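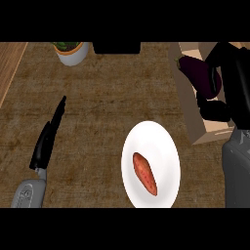
Sunday, August 8, 2021

In on a Sunday again, kettle on, radio off. Back to the kitchen task in the simulator, and back to Nassoro's question from Friday's lunch: would you let one of these loose on your tea yet? My answer is still no, though I'm warming up a bit!

The bit I keep chewing over is the knife. Holding one in the left gripper is the easy half. Knowing where the edge is, and where the other arm is, and that a sweet potato on a plate will roll the moment you lean on it... my nephew could manage that at six. We've got 91 runs logged under Clurnon and I still wouldn't trust the left arm with a real blade.

The aubergine in the cardboard box is a different sort of pain. Shiny, dark, fat at one end, and there are the box walls to keep the wrist clear of. Black fingers next to a nearly black vegetable can't be much fun for the vision side either (Belmiro, could you try lighter fingers in the Verari build? Two minutes' work, I think).

Also the mottled brown surface is staying. I know it's ugly, but plain white was far too kind to us.

So, chores: fetching and putting down, maybe. Chopping, no. I'd want 1,000 clean runs before anybody brings a proper knife down to the Plostmont bench.

To do: friction on the plate, check the wrist limits on the right arm, ring Palamarchuk about the licence.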